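# Automação de tarefas domésticas

A **automação de tarefas domésticas** é o ramo da robótica que procura fazer com que máquinas de uso geral executem trabalhos de casa, como arrumar a cozinha, lavar louça, dobrar roupa ou pôr a mesa. O termo costuma excluir os eletrodomésticos de função única – máquina de lavar, aspirador autônomo, forno programável – e aplica-se a sistemas que precisam perceber objetos variados, pegá-los e colocá-los em outro lugar sem que a casa tenha sido preparada para isso.

Em ambientes industriais, tarefas parecidas são automatizadas há décadas, com peças idênticas entregues sempre na mesma posição. Na cozinha de uma residência essa regularidade não existe, e a passagem de um caso ao outro continua incompleta.

## Definição e alcance

A literatura da área separa três grupos de tarefas. O primeiro é o de **transporte simples**: levar um objeto rígido de um ponto a outro da bancada. O segundo reúne as tarefas de **contato prolongado**, como esfregar, cortar, abrir tampas e puxar gavetas. O terceiro abrange **materiais deformáveis**, entre eles tecidos, massas, sacos plásticos e alimentos moles.

A classificação proposta por Zulema Insaurralde acrescenta a cada grupo um grau de desordem, medido pela quantidade de objetos vizinhos que a máquina pode tocar sem querer. Um copo isolado e o mesmo copo entre outros utensílios são, nesse esquema, tarefas diferentes.

## Manipulação sobre a bancada

A bancada de cozinha tornou-se o cenário de ensaio mais comum. É plana, fica a uma altura conveniente para um braço fixo e concentra boa parte do trabalho doméstico que se faz com as mãos. Os objetos usados nos ensaios combinam louça, recipientes e alimentos, com formas que exigem pegas diferentes. Um cilindro em pé pode ser apanhado por cima, pela borda, ou de lado; uma panela rasa pede que a garra chegue ao cabo ou à aba; um tomate cede à pressão e tem contorno irregular.

A maior parte do treino acontece em simulação. O braço, os objetos e o cômodo são gerados por computador, o que permite repetir a mesma tentativa muitas vezes, com variações de luz, posição e textura, sem quebrar nada. 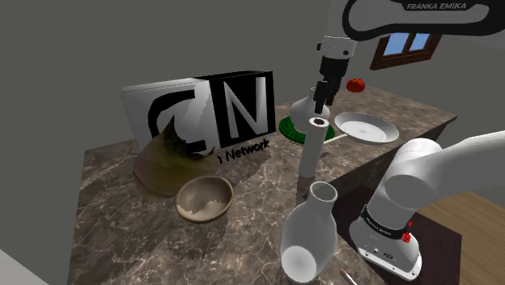
*Braço Franka Emika em cozinha simulada, com a garra logo acima de um cilindro branco em pé.*

A garra de dedos paralelos é a ferramenta habitual nesses estudos. Tem mecânica simples e é fácil de modelar, mas oferece poucos pontos de contato. Objetos de gargalo estreito, como vasos, podem girar entre os dedos quando levantados fora do centro de massa. Mãos com vários dedos articulados reduzem o problema e trazem outros: custo, manutenção e um número maior de movimentos a controlar.

## Percepção

Antes de mover qualquer coisa, o sistema precisa estimar onde estão os objetos e onde cada um termina. A oclusão é a dificuldade mais citada. Um recipiente alto perto da borda da bancada esconde parte do que está atrás, e o próprio braço tapa a vista da câmera no momento em que se aproxima do alvo. Superfícies brilhantes e louça clara também prejudicam os sensores de profundidade.

Duas abordagens são correntes. Na primeira, o sistema reconstrói a geometria da bancada e calcula a pega sobre essa reconstrução. Na segunda, uma rede treinada com demonstrações humanas produz o movimento diretamente a partir das imagens. Duván Mamani defende o uso combinado das duas, com a reconstrução geométrica reservada para evitar colisões.

## Ensaios de Clurkport

O conjunto de ensaios de Clurkport avalia 14 tarefas de cozinha, cada uma com 18 tentativas. Foi organizado por Pascual Saavedra e Intan Simanjuntak e compreende uma fase simulada e outra com braço físico.

| Tipo de tarefa | Número de tarefas | Objeto característico |
|---|---|---|
| Transporte simples | 9 | copo, lata, tigela |
| Contato prolongado | 3 | gaveta, esponja, tampa |
| Materiais deformáveis | 2 | pano de prato, saco |

O relatório, publicado em setembro, registrou bons resultados no transporte simples em simulação e queda acentuada na passagem para o equipamento real. As tarefas com pano de prato não foram concluídas em nenhuma tentativa física. Uriel Medina criticou o critério de êxito adotado, segundo o qual bastava que o objeto ficasse de pé no lugar indicado, mesmo depois de empurrar os vizinhos.

## Uso comercial

O sistema Flituson, desenvolvido pela empresa Nastdale, foi instalado em cozinhas de refeitório para recolher bandejas e empilhar tigelas. A louça é padronizada e chega sempre pelo mesmo lado, condições mais próximas das de uma fábrica que das de uma casa. A versão residencial, anunciada para a cidade de Costa, permanecia em fase de teste em 26 de outubro de 2023.

Nas oficinas e nos armazéns, a separação de peças soltas em caixas é a aplicação mais próxima do problema doméstico. Ali o erro tem tratamento simples – a peça volta para a caixa e o braço tenta outra vez. Numa cozinha, um vaso derrubado interrompe a tarefa e exige limpeza, operação que os mesmos sistemas ainda não fazem com segurança.

## Questões em aberto

Continuam sem solução geral o manuseio de objetos frágeis de peso desconhecido, a recuperação depois de uma queda e a execução de sequências longas, em que um pequeno desvio na primeira etapa compromete as seguintes. Também não há acordo sobre como comparar resultados obtidos com braços, garras e cozinhas diferentes.

## Ver também

- Garra robótica
- Planejamento de movimento
- Transferência da simulação para o real
- Robótica de serviço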